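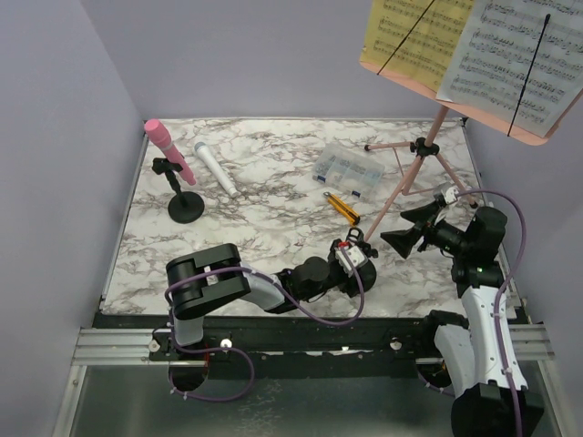 One of you asked at the end of last class whether a dirt track really changes enough in one evening to matter, or whether that's an excuse drivers use when they finish badly. Well, it's both! I've heard it used as an excuse plenty of times, and it was even true for a few of them. So let's spend this session on the surface, and I'll get back to gearing next time.

Week 5 notes: Reading a dirt oval
Monday, June 4, 2018

What the surface is made of

Mostly clay, with some sand and silt mixed in. The clay holds water, and the water is what makes grip. A track with plenty of moisture in it lets the tire bite down and push the car forward. As it dries, the top gets polished by all those tires going over the same ground, and you end up with a hard shiny strip we call slick. Run on slick long enough and rubber starts to stick to it, and then (this one confuses people) the grip comes back, but only in a narrow lane. That's a track that has "taken rubber."

Words you'll need:

Heavy or tacky: damp, lots of grip, fast laps, hard on engines.
Cushion: the ridge of loose dirt that gets thrown up toward the outside wall. You lean the right rear against it.
Slick: dry and polished. Slow hands, slow feet.
Rubbered up: dark lane, high grip, hard on tires, not much passing.
Marbles: little crumbs of dirt and rubber off the racing line. Stay out of them.

The Peldale example

I'm going to use Peldale all term, so get used to it. It's a small oval, two long corners with hardly any straight between them, and the sun sits on the exit of turn 2 for most of the late afternoon. That exit dries first, every time. The crew put down 3,475 gallons of water before the night we're studying, which sounds like a lake until you see how quickly a warm breeze takes it away.

In hot laps the cars ran right around the bottom and the mud was flying. By the heat races there was a nice cushion up high, and the better drivers had already started to creep up toward it. By the feature the bottom was slick from the middle of turn 1 all the way out, and anybody still driving it the way they drove their heat was going backward. You could see them get tight on entry, crank in more wheel, and then snap loose on the way off. I've done precisely this myself, more than once, and with a good car too.

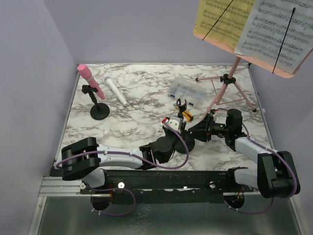 Microphones and a compartment box on the tabletop.

What the teams changed

Have a look at the setup sheets from the Blackburn car, which I've put at the back of the packet. Start with the tires. They ran a soft Coster right rear in the heat and went harder for the feature. A soft tire feels wonderful for a few laps, then it gets hot and greasy and you've nothing left when the race is being decided. Next, look at stagger, meaning how much bigger around the right rear is than the left rear. More stagger helps the car turn by itself. They took some out as the track slicked off because the car was turning too freely and the driver couldn't put the power down.

Don't copy their numbers. I say this every year and every year I get a homework sheet with somebody else's spring rates on it. Their car, their driver, their motor.

How to read it yourself

Walk it if they'll let you. Press your heel into the dirt at the bottom, in the middle and up by the cushion, in both corners, and write down what you find. Then look at color. Dark brown usually means moisture. Light gray means it's gone. Black and shiny late in the night is most likely rubber, and you should be asking yourself whether your right rear will last.

If you can't walk it, watch other classes. Stand at the entry to turn 1 for one whole race and ignore the leader completely (hard, I know). Watch whoever is coming forward and see where they lift.

Also, listen! A motor that zings up in revs halfway off the corner is a tire spinning on slick. With a bit of practice you'll hear the slick spots before you can see them.

Homework

1. Read the Gakmont series tire rules, page 20 of the packet. Short answer: would the Blackburn team's change be legal if the race were stopped and restarted?
2. Draw the Peldale oval twice, once for the heats and once for the feature. Shade where you think the grip is. Neatness doesn't count, arrows do.
3. Watch the onboard laps from car 313 and note the lap where the driver first leaves the bottom. Tell me if you'd have moved sooner.

The December indoor race has a completely different surface and I'll give it a handout of its own. Bring your gearing charts next week, please, and a calculator that works.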